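Zur Pflege dunkler Textilien im Haushalt

Veröffentlicht am 2020-12-16

Seit November führe ich in diesem Blog eine Reihe über die Werterhaltung von Kleidung. Der vorliegende Beitrag behandelt schwarze Baumwollstoffe, deren Farbverlust in den Zuschriften der Leserschaft am häufigsten beklagt wird.

Das Verblassen hat im Wesentlichen zwei Ursachen: den Abrieb in der Trommel und eine zu hohe Waschtemperatur. Ich wasche schwarze Hosen grundsätzlich auf links, bei 30 Grad und mit höchstens halb gefüllter Maschine. Auf Weichspüler wird verzichtet. Frau Zulmira Torres, die in Nititz eine Änderungsschneiderei betreibt, empfiehlt darüber hinaus, neue Stücke die ersten beiden Male einzeln zu waschen. Dieser Empfehlung schließe ich mich an.

Getrocknet wird im Schatten. Direkte Sonne bleicht vor allem die Kanten und Säume aus, ein Schaden, der sich nur durch Nachfärben beheben lässt. Eine Färbung in der Maschine dauert bei mir einschließlich Nachwäsche 57 Minuten, ist jedoch bei Mischgewebe nur bedingt zu empfehlen, da Polyesternähte die Farbe nicht annehmen.

Vor dem Zusammenlegen sind Hosen flach auszubreiten und von der Bundseite her glattzustreichen. 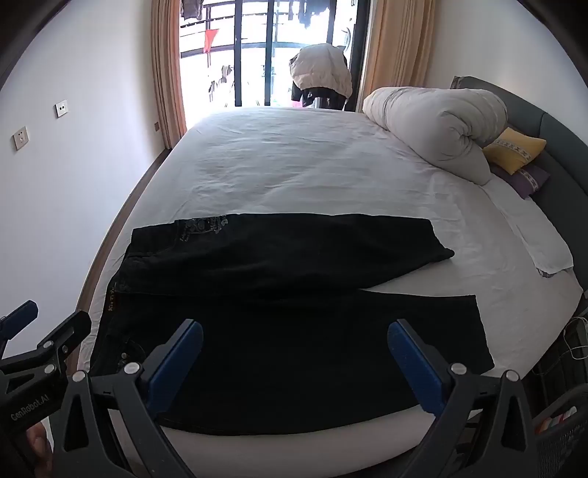
Aufbewahrung über den Winter

Sommerhosen werden gewaschen und vollständig trocken eingelagert. Kartons sind Kunststoffbeuteln vorzuziehen.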